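Furniture finisher / table cleaner wanted, Roltberg workshop

Posted May 24, 2018

Memon is a small workshop in Roltberg. We repair and refresh wooden tables for cafes, libraries and schools in the region. In April we received a big order from the Bravside reading rooms, and for this work we are looking for one more person for our finishing room.

What you will do

Most of the tables come to us with light wood tops. They are used every day, and it shows: fingerprints, crumbs, small scratches, old traces of a wet cloth. Your task is to look at each top carefully, clean it, and decide with your colleague if it needs only a wash or also sanding and new oil. You will write a short note for every table, with its number and the marks you have found.

You will also help with packing the finished tops in blankets and bringing them to the loading door. Two people always carry together. On delivery days you may go with the van to Bravside or Falimberg, if you like - it is not obligatory.

What we ask from you

- You have patience for small things and good eyes for surfaces.
- You can stand for a large part of the day.
- You are not allergic to linseed oil or wood dust.
- You can read and write simple English. We speak four languages in the workshop, so do not worry about your accent.

Experience with wood is welcome, but we also teach. Our last two colleagues came from a bakery and from a hotel laundry, and both are doing very fine work now.

What we offer

A contract for 3 months, with the possibility to stay longer if both sides are happy. The work is part time, mornings only. We pay every second week. Work clothes, gloves and masks are from us, and there is a warm lunch that we cook in turns. After the first month you get 200 dollars extra to buy your own hand tools, which you keep.

The trial morning

We do not make long interviews. We invite you for one paid morning, and we give you a table top, a lamp and a sheet of paper. You tell us what you see on the wood and what you would do first.

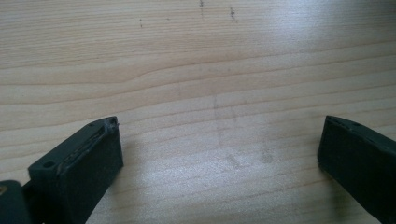

Pale wood top with small dark marks and faint gray smudges.

How to apply

Please write a few lines about yourself and bring them to the Memon office, room 316, in the old post building in Roltberg. You can also leave the letter in our box at the entrance. A photo or a diploma is not necessary. We answer to every person who writes to us, also when the answer is no.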